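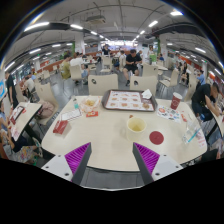
How do you get more people to see your posts without buying followers?

Post on a steady rhythm, write the first line for a stranger, and answer every comment while the post is still fresh. The rest of this page walks through how I do it, start to finish.

We use cookies to remember your preferences. Accept | Manage settings

I grew the page for Sullham, a tiny secondhand bookshop, from 100 followers to 1,024, and I had so much fun doing it (really, I did!) that I wanted to write the whole method down.

Step 1: Fix your profile first

Open your profile on a phone that isn't logged in. Can you tell what the page is about before you scroll? Put the subject in the name field as well as the bio, so it shows up in search. Sullham became "Sullham | Used Books" and strangers started finding it the same month. Such a small change!

Step 2: Pick your themes and stick with them
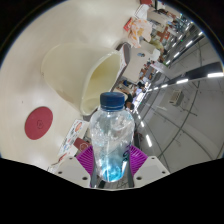
Written by the editor of the Lanidow blog | Social Media Basics | Updated in March

I like 4 themes per page. For the bookshop they were new arrivals, staff favorites, odd things found inside books, and customer questions. Write each theme at the top of a column and fill in ideas underneath until you run dry. When I did this for Kuruc, a bike repair place, the customer questions column filled up first and the posts practically wrote themselves.

Step 3: Write the caption before you choose the photo

I know, it feels backward! Try it anyway. Start with one line that makes sense to somebody who has never heard of you, then a short story or tip, then a question people can answer in a few words. "What are you reading?" beats "Thoughts?" every single time.
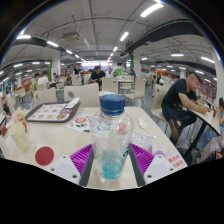 Captions get easier once you practice on dull subjects, and I love this part. Set a timer, grab whatever is nearest and write 2 opening lines for it. Take a clear water bottle with a dark blue cap and just a little liquid left at the bottom: "How much water do you really drink at your desk?" or "Refill now or after this email?" Neither one will win a prize, but both give a reader something to answer, and that's the muscle you're building.

Step 4: Schedule, then show up

Load the week's posts into your scheduler in one sitting. I used Beretti for the bookshop, but any tool that lets you drag posts around a calendar will do. Then be there when each one goes live. Ours went out at 7 p.m., and I kept the app open through dinner so I could reply to people by name and ask them something back.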